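Green rice, small bowls

I moved to Drostcombe in March, and the first thing I missed was the smell of rice in the morning. In my mother's house there was always rice ready before anybody was awake. Here I have a kitchen with one window and a counter that is too short for me, but I have started to make it mine.

The green rice came from Holanda, the small grocery behind the station. It stands on the lowest shelf, between the lentils and the birdseed, and for weeks I walked past it. I thought it was something for soup. Then Gijs Postma, my neighbor from upstairs, told me that he eats it with butter and salt and nothing more. Gijs is a man of few recipes, so I believed him.

I did not know how much water to use. The bag says one thing, and my mother on the phone said another thing, and she has never seen green rice in her life. I wrote both in my notebook and took the middle. My first try was too soft. The second was better. I rinsed the grains only once and let them stand for 6 minutes with the lid closed after the heat was off. I ate it at the window with a fried egg, and I was quite content.

What I also learned is that I own too many big things. I came with a soup pot for a family of 64, or so it feels when I wash it, and not one good small bowl. For cooking alone, small bowls are what you need. One for the rice, one for the peel, one for the salt. So I bought some light plastic ones. They weigh nothing and they do not make noise when I put them down late in the evening — the walls in this building are thin.

My habit now is to take everything out to the counter before I begin. In my old kitchen I was always opening a cupboard with wet hands. Now I put the dry things on one side, and I wipe the counter one time before and one time after. It is slow, but I like slow on a free morning.

Next I want to try the green rice with coconut milk. Gijs thinks this is a mistake. I will make a little extra and leave it at his door, and then we will see what he says.
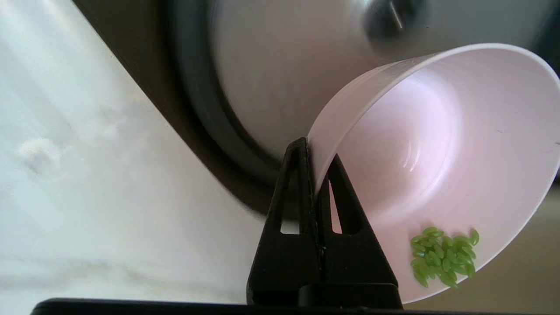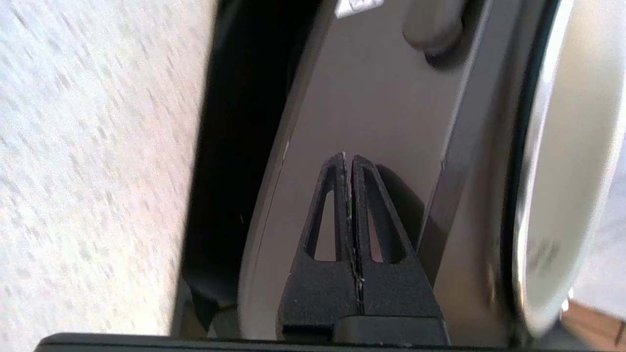
Green grains in the pink bowl, and then a dark, rounded side seen from very close.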